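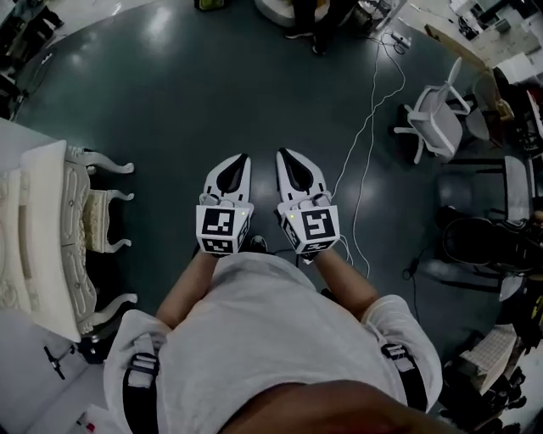 According to Amado Pangilinan, a carved cabinet on curved legs is put in a room to be looked at, and whatever goes inside is an afterthought. We are not convinced. Figure 3 shows a white cabinet of this type with a small cream-colored stool next to it, the seat cushioned and the legs carved in much the same manner. Pieces like these are often sold as display furniture, and the Trillell survey took that label at face value.

Our own returns from Stusten, collected in June, fit it poorly. Of 474 households asked, 270 owned at least one ornate cabinet, and 173 of those kept everyday things in it – bills, chargers, table linen. The survey form offered "decorative" and "storage" as separate answers and allowed only one. It is hard to see what an owner with a full cabinet was supposed to tick.

The stool raises a similar doubt. Ong treats low carved stools as companions to the cabinet, bought together and rarely sat on. The claim rests on 90 interviews in Taltovska, none of which asked about sitting. Matching legs may say something about taste – they say very little about use.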